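Field Assistants Wanted: Peatland Forest Monitoring, Drekeo Basin

Skosley is hiring two field assistants for its forest monitoring project in the Drekeo basin. The project tracks regrowth on former plantation land and checks whether companies holding timber and pulp licenses are keeping to the boundaries they signed. The contract runs for ten months and may be extended, depending on funding.

The study area covers 1,538 hectares of drained and partly drained peat. There are 247 permanent plots, each visited twice a year. Assistants work in pairs and spend up to 12 days a month in the field, based at the Flultel station. The rest of the time is spent on data entry and mapping at the office in Frerichs.
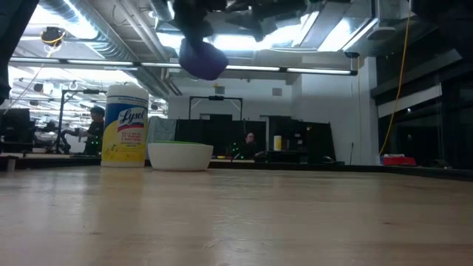 Posted by Marian Teague

Duties include measuring tree diameter and canopy cover, reading water table gauges, recording signs of fire or clearing, and keeping the plot database up to date. You will also help prepare maps for village meetings.

Applicants should have a degree or two years of work experience in forestry, ecology or geography. You need to be able to walk long distances on wet ground and use a handheld GPS. Experience with GIS software is useful. Training in peat depth sampling will be given.

Pay is $500 a week. Station housing, field meals and medical insurance are included. Travel to Frerichs is refunded up to $500 on receipt of tickets.

Send a resume, the names of two references and a cover letter of one page to the Skosley field office by Aug 20, 2024. Late applications will not be read. Interviews are held by phone.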